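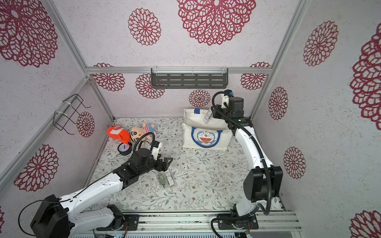 The school supply drive at the Bárány community hall is off to a great start! Kusum Pathak and her crew have already promised 207 tote bags for kids starting class in August, and the packing is every bit as fun as it sounds. Small things go in first, still in their packages, and one of the bags has Doraemon grinning on the front.
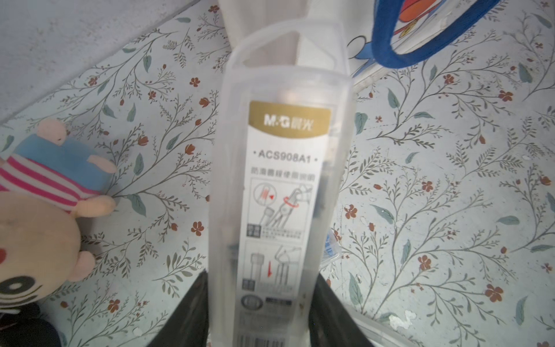
Math teachers asked for drawing tools this year, and Pathak was glad to hear it. "A kid with a good compass will draw circles on everything," she said. Sérgio Paiva is collecting requests from 6 schools - two of them new to the drive - and would love to hear from more. 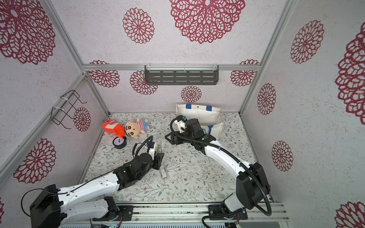 Plush toys are welcome too, and so are small clocks. Drop-off is at the side door until 6 p.m. all through July. Bring a friend, there's plenty left to pack!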